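I finished the new Blagoje Petek on Sunday night at an hour I'm not going to put in writing, and I've been cranky at everyone ever since. It's called *The Hollis Ledger*, it's the fourth of his Stesport books, and if you've been reading along with me since April you already know I've been waiting for it like a kid waits for snow.

Quick catch-up for anyone new. Stesport is a made-up harbor town, gray and salty and full of people who owe each other money. Inspector Gusturura (yes, it took me two whole books to say it in my head without tripping) is the only detective there who seems to read the paperwork. She's in her fifties, she has bad knees, and she eats standing up. I love her. I would follow her into any damp warehouse Petek cares to send her into, and he does send her into a lot of them.

This time a retired bookkeeper named Hollis is found at the bottom of the ferry steps with his good coat buttoned up wrong. Everybody says he slipped. His sister says he slipped, the harbor master says he slipped, even the doctor is ready to sign off and go to lunch. Gusturura looks at the buttons. That's chapter one, and I was gone.

The money part is what hooked me, though. Hollis kept the books for a shipping outfit called Parlow for 30 years, and on the last page of his private ledger there's a single figure, 3,315, with no name beside it and no currency. It could be a payment. It could be a locker, or a page number, or a date if you squint (I squinted!). Petek lets you chew on that for most of the novel, and every time I thought I had it figured out he'd have somebody casually mention a thing that knocked my theory flat.

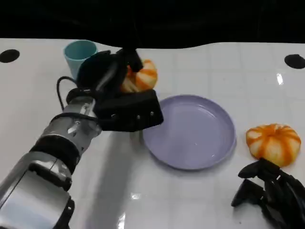 My best theory, for the record, was the nephew. I was so sure about the nephew that I texted my sister in all caps at chapter nine. She'd read it already and sent me back a thumbs-up, which could mean anything coming from her, and I spent the next hundred pages feeling very smug. I won't say whether I was right. I will say that I've been buying my sister coffee this week.

Now for the grumbling, and I do have some. The middle drags. There's a long stretch where Gusturura goes up the coast to interview people who used to work at Parlow, and they all sort of talk the same – lots of staring out of windows and saying "those were different times." One of those interviews matters a great deal. The other four could have been a paragraph. I also didn't need the dream chapter. I never need the dream chapter, in any mystery, by anyone. If a detective falls asleep and sees her dead mother on a pier I'm going to go put the laundry in the dryer.

The new sergeant is a mixed bag too. He's funny, and the scene where he has to question his own former math teacher is probably the best thing in the book, but he disappears for ages and then pops up near the end knowing things I don't remember him finding out. I flipped back to check. I still don't know when he went to the bank. If you spotted it, please tell me, it's driving me nuts.

But oh, that ending. There are 61 chapters, most of them tiny, and from chapter 50 on I don't think I put it down except to find my other sock. The solution is fair. I went back over the early pages and the clues are right there, including one in the ferry timetable that I read straight past. And the last conversation, the one in the kitchen with the kettle going, made me tear up a little, and I do not usually cry at books with a body on page two.

Do you need to read the others first? People always ask me this. I'd say read at least the second one, mostly for Gusturura and her ex-husband, whose whole deal gets mentioned here with no explanation at all. You could start with this one and follow the murder fine, but you'd miss why she won't take the coast road, and I think that's half of what makes the drive in the middle bearable.

I borrowed mine from the library and there's a line for it, so it goes back tomorrow. I've got a paperback waiting on the nightstand, one of those snowed-in country house things with a map in the front (I'm a sucker for a map), and I'll probably write that up next unless it's terrible. If it's terrible I'll write it up sooner.

Meanwhile, come tell me who you suspected. Put a warning at the top of your comment if you're giving away the ending, please, my aunt reads these and she's only on chapter 12.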